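Brunilus wants to do your laundry, by subscription

March 3, 2021

The man who runs the home program at Brunilus has a way of saying "the service" that makes it sound already finished. He said it eleven minutes into our call and kept on saying it. What his company offers, as far as I could pin it down, is a robot in your home, a setup visit, and a monthly bill. The robot handles clothes. It loads the washer, it unloads the washer, and it is supposed to fold, although folding is listed on the price sheet as "in progress."

The price sheet says $207 a month, with a $600 deposit. I asked what a customer gets for the first $207.

"A machine that puts your laundry in," he said. "We're careful about that wording."

They should be. I have put my own laundry in for a good many years and it takes less time than finding the detergent. When I told him so, he laughed, a bit tiredly, and said he hears it from his in-laws. The people he has in mind are the ones who can't bend to a front loader, or who can but pay for it the next day. I accept that. I also noticed that the brochure shows a young couple drinking coffee.

We went through a wash load together, he on his end and I on mine, with the pictures open. He wanted to talk about how the arm is trained to handle a mixed bag. I wanted to talk about the floor.

"Things get dropped," he said. "Things get dropped when I do it, too."

Sure, but I pick mine up. According to him the robot will go back for a dropped item if it is still in reach and if it "registers as laundry." Dark clothes are harder for it than light ones, he said, and a black shirt inside a dark drum is about the worst case there is. I asked how long a full load takes to go in. He gave me 43 minutes for the one Brunilus uses as its standard test, then added that this was the loading only. The wash is extra.

"You don't have to stand there," he said. I asked whether anyone does. He said that for now they ask an adult to be home.
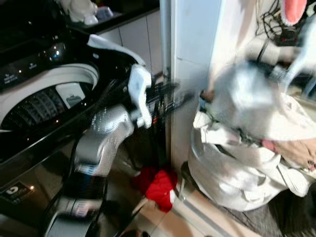 ## What the small print covers

The gripper comes from a supplier called Azimi, and Brunilus doesn't make it or repair it. If the fingers wear out, the part goes back to Azimi and you wait. How long? "We keep spares in Elcombe," he said, which is where the company has its workshop. How many spares he wouldn't say. The contract promises a visit within 2 working days and doesn't promise that the visit will fix anything.

I read him that line. He said it was a lawyer's sentence and that in practice they usually swap the whole gripper on the spot. I'd like to see "in practice" in the contract.

Then there's damage. The robot is covered if it harms your washer. It is not covered if it harms your clothes, unless the item was on the approved fabrics list, and the list leaves out wool, silk, lace and anything with a drawstring. I asked what a drawstring does.

"It finds things to go around," he said.

He was at his best on thin cloth, I'll give him that. Most of what goes wrong, in his telling, goes wrong in the grip: too light and the fabric slides out, too hard and it gets pulled out of shape. He talked for a long time about how two fingers have to guess at how much cloth they're holding, and for once he sounded like someone who had been in the room with the thing and had been annoyed by it.
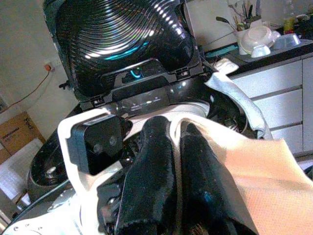
*The Brunilus robot with a thin, peach-colored cloth between its gripper fingers.*

I asked about Miravance, which offers a pickup laundry service in the same area for a good deal less and returns everything folded. His answer was that some people don't want strangers handling their clothes. I said the robot has cameras. He said the pictures are used to improve the system, and that customers may opt out.

"Does it work as well if they opt out?"

"It works the same on day one," he said. After that, he agreed, the customers who stay in are helping and the ones who opt out are waiting for the updates.

The folding part is due in October. I asked if the price would go up when it arrives, and he said that hadn't been decided. I asked if the price would go down if it didn't arrive. He said he would have to get back to me on that, and as of this writing he hasn't.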